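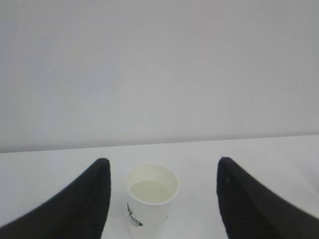

Section 3
Fitting, adjusting and caring for your Ikberg belt

3.1 Before you begin

The Ikberg belt is supplied in two parts: the strap, rolled and tied with cotton tape, and the buckle set, which is packed in a separate pouch. The strap is cut from full-thickness vegetable-tanned leather and leaves the workshop longer than most wearers will need. It is intended to be shortened once, at the buckle end, and should be fitted by the person who will wear it or by a saddler or shoe repairer.

Read this section through to the end before cutting the strap. Wallin cannot accept the return of a strap which has been cut, punched or conditioned, unless the leather itself is found to be faulty.

The following are required:
Strap and buckle set
Tape measure marked in centimetres
Sharp knife with a straight blade, and a metal rule
Small flat screwdriver
Soft pencil
Cutting board or other surface that may be marked

A hole punch is not needed if the wearer's size falls within the five holes already provided at the tip end.

3.2 Unrolling the strap

1. Untie the cotton tape and lay the strap on a flat surface with the grain (smooth) side uppermost.
2. Allow it to rest for 30 minutes at room temperature. A strap received in cold weather, particularly in January and the weeks either side, should be left overnight.
3. Do not bend the strap backwards to remove the curl. The remaining curve will go with wear.
4. Check both edges along their whole length. Small variations in shade, healed marks and growth lines are natural to the hide and are not regarded as faults.

Note: The underside carries a stamped letter and number close to the buckle end. Copy these on to the guarantee card now, as they may be removed when the strap is shortened.

3.3 Taking the measurement

Do not rely on a trouser size. Sizes differ between makers, and the position in which a belt is worn makes a considerable difference.

1. Take a belt that already fits well and fasten it at the hole in normal use.
2. Unfasten it and lay it flat. Measure from the inside of the buckle bar, where the prong is attached, to the hole in use. Do not include the buckle itself.
3. Write the measurement down.
4. If no suitable belt is available, pass the tape measure through the loops of the trousers with which the belt will most often be worn. Breathe normally and do not pull the tape tight.

Caution: Measure at least twice. If the two results differ by more than 1 cm, measure again before proceeding.
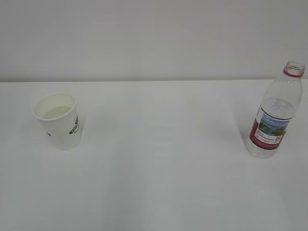 Figure 2. Paper cup on a white tabletop.

3.4 Shortening the strap

1. Place the strap on the cutting board with the grain side down.
2. Starting from the middle hole at the tip end, measure along the strap to the length recorded in 3.3. Make a light pencil mark. This is the fold line, at which the buckle bar will sit.
3. Add the turn-back allowance of 3 cm beyond the fold line and make a second mark. This is the cutting line.
4. Lay the metal rule across the strap at the cutting line, square to both edges.
5. Cut with several light strokes. A single heavy stroke is liable to drift.
6. Keep the offcut. It may be used for testing any polish or conditioner before this is applied to the strap.

Caution: The knife must be sharp. Keep the free hand behind the blade at all times, and do not allow children to carry out this step.

Where the wearer's weight is likely to change, Wallin recommends cutting to the fourth hole from the buckle in place of the middle one. The strap can always be shortened again, provided that the tip still passes through the keeper by at least 5 cm.

3.5 Attaching the buckle

The buckle set consists of the buckle, the clamp plate, two screws and the leather keeper. Spare screws are held in the fold of the pouch.

1. Slide the keeper on to the strap, seam side inwards.
2. Open the clamp plate by loosening both screws. It is not necessary to take them out.
3. Insert the cut end of the strap into the clamp until it meets the stop. The grain side of the strap must face the same way as the polished face of the buckle.
4. Check that the prong moves freely and rests in the centre of the buckle frame.
5. Tighten the screws a little at a time, working from one to the other, until both are firm.
6. Pull sharply on the strap. If any movement is felt, loosen the screws, push the strap fully home and tighten again.

Note: The screws should be checked after 2 weeks of regular wear, when the leather will have settled under the clamp. A quarter turn is usually enough.

Caution: Do not use glue in the clamp. It will mark the metal and prevent the buckle from being exchanged later.

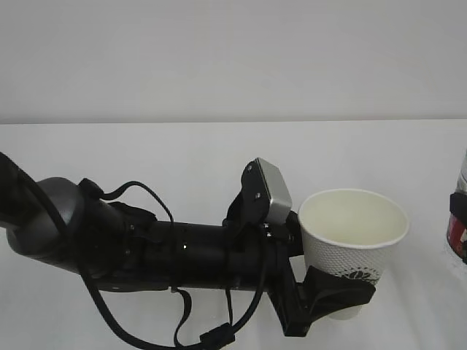
Buckles from the Limitz range may be fitted to the same strap, and are fastened in the same manner. The Limitz clamp is slightly shallower, however, and the turn-back allowance given in 3.4 should be reduced to 2 cm if a Limitz buckle is to be used from the outset. Buckles made before the present clamp was introduced are sewn, and should be sent to the workshop for fitting.

3.6 The first weeks of wear

Vegetable-tanned leather is firm when new and will soften with use. During the first weeks the wearer should observe the following:

Fasten the belt at the same hole where possible.
Avoid wearing it with pale or undyed fabrics, as some colour may transfer from the edges.
Remove it from the trousers at night and hang it by the buckle.
Do not roll it tightly for travelling — a loose coil inside a shoe or along the side of a case is preferable.

3.7 Cleaning and conditioning

1. Wipe the strap with a dry cloth to remove dust.
2. For light soiling, use a cloth dampened with clean water and wrung out well. Wipe the full width of the strap so that no tide mark is left.
3. Allow it to dry away from radiators and direct sunlight.
4. Twice a year, apply a small quantity of neutral leather balm to the grain side. Test it first on the offcut.
5. Leave for one hour, then buff with a clean cloth.

A strap that has been soaked should be blotted, laid flat and left to dry slowly for a full day before it is conditioned. Saddle soap may be used on the natural and dark brown finishes. It must not be used on the black finish, which is sealed with wax.

Brass buckles will darken with age. They may be polished with a dry metal cloth after being removed from the strap. Liquid metal polish should be kept away from the leather.

3.8 Repairs and guarantee

The strap is guaranteed against splitting and the buckle against breakage under normal wear. The guarantee does not cover stretching, changes in colour, or damage caused by heat, solvents or incorrect cutting.

Belts for repair should be sent to the Dostetton workshop, where Wallin has made straps and small leather goods since 1896. Enclose the guarantee card and a short description of the fault. Repairs are overseen by Edvin Strand; enquiries about replacement buckles, including sewn patterns no longer listed, should be addressed to Noémie Riviere in the parts office.

The keeper, screws and clamp plate are available separately. Please quote the letter and number from the underside of the strap when ordering, together with the finish of the buckle.

Continue to Section 4 for instructions on adding further holes.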